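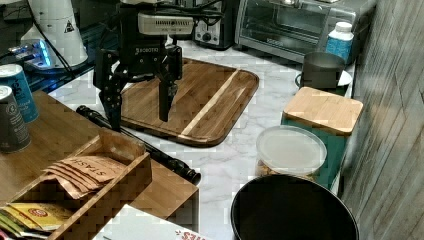 The Kilthorpe study asks a fairly simple question: if you teach a robot arm by showing it a job over and over again, is it better to tidy the worktop first, or to leave it as people really keep it? We called our way of doing it Praven, and most of the letters we have had since the write-up went online on 2nd July have been about the clutter, so we thought a page of answers might be kinder than making everyone wade through the methods section (which is long, we do know). In the cluttered setting a cutting board lies at an angle under the gripper, with a toaster oven behind it and a wooden crate of tea envelopes off to one side, and it is this sort of worktop that the longer half of the study was about.

What did you compare?
Two sets of demonstrations, recorded by the same people doing the same jobs. In the tidy set only the things needed for the job were left out. In the lived-in set we put everyday kitchen bits and bobs around the work area and moved them between sessions. There were 1162 demonstrations altogether, split evenly, and each trained policy was then tried in 12 kitchens it had never met before.

And which did better?
The lived-in set, by a margin that rather surprised us. The policy trained on it finished 16 more attempts in every hundred than its tidy cousin. Most of that gain came in the busiest kitchens, and in the barest ones you could hardly tell the two apart.

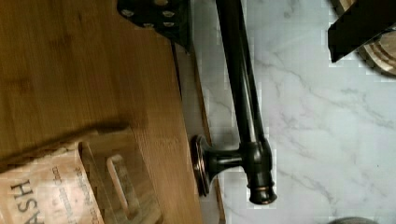 How many demonstrations would I need to try this myself?
Roughly 50 for each job is a sensible place to begin, and we would spread them over several layouts before recording any more of the same one. With fewer than that our own results jumped about a good deal from one training run to the next, and we wouldn't want you to lose heart over what might only be bad luck.

Does the wrist view matter?
It does, more than we had expected when we began in November. With the wrist view taken away, both policies got worse at the last little bit of reaching, and the tidy one suffered most.

Can I use the data?
You can, and we'd be delighted! The Lurken archive holds both sets, along with the training settings. Please start with the notes on the Sisodia split, which keeps whole kitchens apart so that nothing from a test room slips into training.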